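# Chapter 7: Sorting and Storing the Small Things

When I was first learning to keep a storeroom, I worked for a woman named Josée Gosselin, who looked after the parts room at a repair shop in Moswood. She had 874 kinds of screws, washers, springs and clips in there, and she could put her hand on any one of them with the lights off. I asked her once how she remembered it all, and she laughed and told me she remembered hardly any of it. The room did the remembering, and she only had to keep the room in order.

I have thought about that answer for a good many years now, and you'll find it running under most of this chapter. In Chapter 6 we dealt with large goods, the kind that sit on pallets and announce themselves from across the floor. Small goods are a different sort of trouble. They roll, they hide, they look like their cousins, and a handful of the wrong ones can hold up a job just as surely as a missing engine.

We'll begin with the plain question of what belongs together. Most beginners sort by looks, and I did too — all the silver things here, all the black things there. It feels tidy, and it goes on feeling tidy until somebody comes to the counter wanting everything for a leaking faucet and you have to visit six shelves. Sorting by use takes longer to set up, but it suits a repair shop very well. Sorting by size suits a hardware store better, and we'll look at a third way, sorting by how often a thing is asked for, when we come to the Karnholm storeroom in Section 7.3.
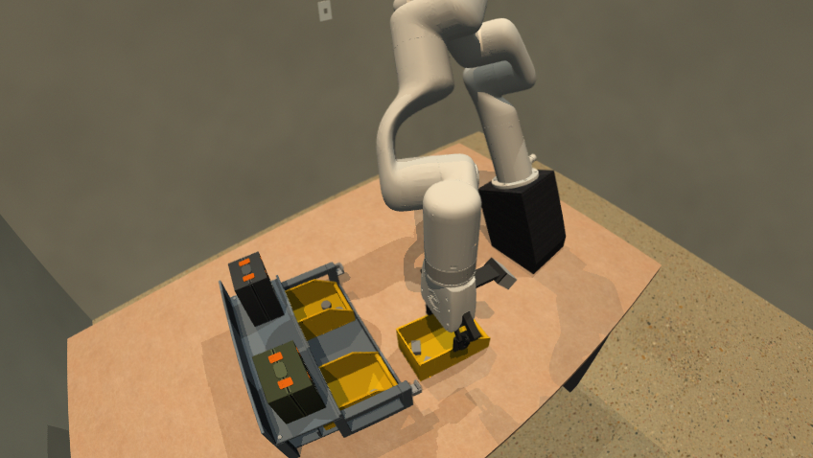 Once you have decided what belongs together, you need to decide how much of it to keep within reach. Josée kept a week's worth at the counter and the rest in back, and she wrote the refill number on a card in front of each compartment. At Karnholm the counter stock came to some 2,000 pieces, spread over 415 compartments, and the clerks there refilled every morning before seven. Neither way is wrong. A quiet shop that refills every day is wasting its mornings, and a busy one that refills once a week will run out of something by the third afternoon (usually the hose clamps, in my experience!).

Labels come next, and I'd ask you to be patient with me on labels, as I have a lot to say about them. A good label can be read at arm's length by a person who has never been in the room before. It gives the name people really use at the counter, then the size, then the stock number, in that order.

## Before You Read On

Find a drawer at home that has gone a little wild — a kitchen drawer will do nicely — and empty it onto a towel. Sort it once by looks and once by use, and write down which piles changed. Keep your notes, as we'll come back to them in Section 7.2.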